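Perkico Kitchen Guide
Section 5: Setting Up the Preparation Table

This section applies to all tables issued under part number 3713. Read it in full before placing food or appliances on the tabletop.

5.1 Placing the table
1. Stand the table on a hard, level floor. On tile, check that no foot rests in a grout line.
2. Press down on each corner. If the table rocks, adjust the feet before continuing.
3. Wipe the top with a damp cloth and dry it.

5.2 Arranging the work area
1. Place the cutting board at one end of the table, fully supported by the top.
2. Set mixing bowls near the middle, within reach of the board. Keep small bowls for measured ingredients in front.
3. Place any electric appliance along the back edge with its display facing the user. Leave 15 cm of clear space on the side nearest the outlet.
4. Store bagged dry ingredients along the back, away from the appliance.

Caution: Do not let a power cord hang over the front edge of the table.

Caution: The total load on the tabletop must not exceed 80 kg.

Note: Glass items should be kept away from the edge while dough is being rolled.
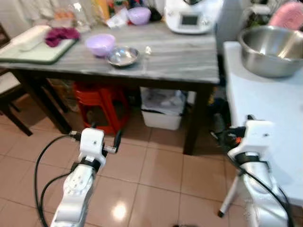

Can the cutting board be left on the table overnight?
Wash and dry the board first, then store it upright. Moisture trapped under a board can mark the finish of the tabletop.

5.3 After use
1. Unplug the appliance before removing the bowl or blade.
2. Close all ingredient bags and return them to storage.
3. Remove used cloths for washing.

Questions about this section may be sent in writing to Ok-hee Noh, Product Documentation, Perkico.

Section revised Nov 11, 2023.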